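4.3 Open-day protocol

The public session took place on 6/15/26 in the ground-floor hall of the Vornstead building. It was the only part of the study in which the task was run in front of people who had no connection to the project. The two stations used in Section 4.2 were moved to the hall the evening before and recalibrated there. Station A ran the Jorulell controller with the settings given in Table 3. Station B ran the same controller with the Delomis grasp planner in place of the default one. No parameter was changed during the day.

Visitors stood behind a rope on the open side of each table. They were told that they could talk, move along the rope and ask the operator questions between trials. They were not told which planner was in use. An operator stayed at each station with a hand on the stop switch and reset the table after every trial. Resets followed the written procedure in Appendix B, with one change: the operator was allowed to choose the position of the box on the cloth, so that visitors would not see the same layout repeated.

We planned 100 trials, split evenly between the stations. A trial began when the arm left its rest pose and ended when both shoes had been placed on the table, when the time limit ran out, or when the operator pressed the stop switch. Stops made for reasons unrelated to the task, such as a visitor leaning over the rope, were logged separately, and the trial was run again from the same starting layout. This happened in 2 trials, both at Station B.

Lighting in the hall differed from the laboratory in one respect that matters for the results. The windows face east, and the level on the tables dropped steadily until noon. We did not correct for this. The overhead lamps were left on all day, and camera exposure was locked at the value found during calibration. Trials are therefore reported in the order in which they were run, so that any drift can be seen in the plots.

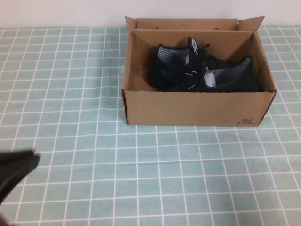 Figure 6. Workspace during the open day, with the unpacking task set up.

Depth error was the main concern in moving the task out of the laboratory. The Upadhyay segmentation model used by both planners had been tuned on light-colored footwear, for which the upper and the sole separate well. Black shoes with black soles, as in Figure 6, give it far less to work with, and the mask often merged the pair into one region. The gray linings inside the collars are lighter than the uppers, and both planners were set to take the collar opening as the preferred grasp site. The raised lid limits approach from the rear, so candidate grasps from that side were removed before ranking. The printed grid on the cloth was not used for localization.

Visitor comments were written down by the operators on paper forms and typed up afterward. They were not coded or scored. The most frequent question concerned the pause before the first grasp, which several visitors took for a fault. It is the planning step, and its length is reported with the other timing results in Section 5.1.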